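Clavulero Table Runners and Cloths
Zigzag Stripe Tablecloth, 3 metre

I bought my first one of these for my own kitchen and then had to start stocking them, as everyone who came over for a cuppa wanted to know where it came from. So now it lives in the shop! The zigzag stripe is our busiest pattern by a long way and I make no apology for that (I grew up with beige placemats, I've done my time).

It's a cotton blend, woven in small runs by Kravchuk, 3 metres long and wide enough to hang nicely over the sides of a family table. If yours is one of those big farmhouse jobs, have a look at the Gravetti instead, it comes longer.

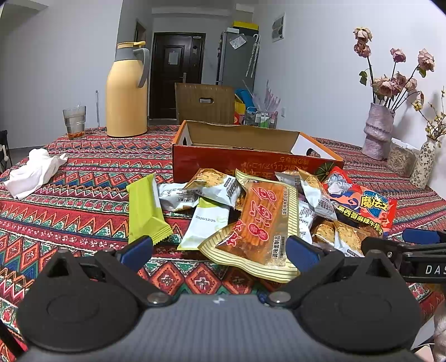

Colour is what sells this cloth, and I've never had much luck getting it across in words. You get bands of red, maroon, orange, teal and blue with black and white through them, and in between the zigzags and diamonds there are little floral bits that you mightn't notice until you're sitting down with it. It's a cracker under snacks, too. Even that lime green packet looks right at home on it, and so does the big clear bag of orangey-red spicy-looking strips, so you needn't worry about your good bowls clashing. Mine comes out for card nights, birthdays and any arvo when the rellies turn up with a bag of goodies each.

Washing: cold gentle cycle, line dry in the shade. Mine has been through the machine more times than I'd like to admit and the red has stayed put, but do the first wash on its own, please. A warm iron on the back brings it up beautifully if you're fussy. I'm not.

We had 72 of these in the April delivery and I'm down to the last 11, so if you're after one for Christmas I'd get in soon. Matching napkins are on their way from Brisow and I'm very excited about them.

Related items
Gravetti Long Table Cloth
Brisow Napkins, Plain Teal
Kravchuk Woven Runner
Clavulero Tea Towel Pair

Contact us | © 2021 Clavulero | Back to top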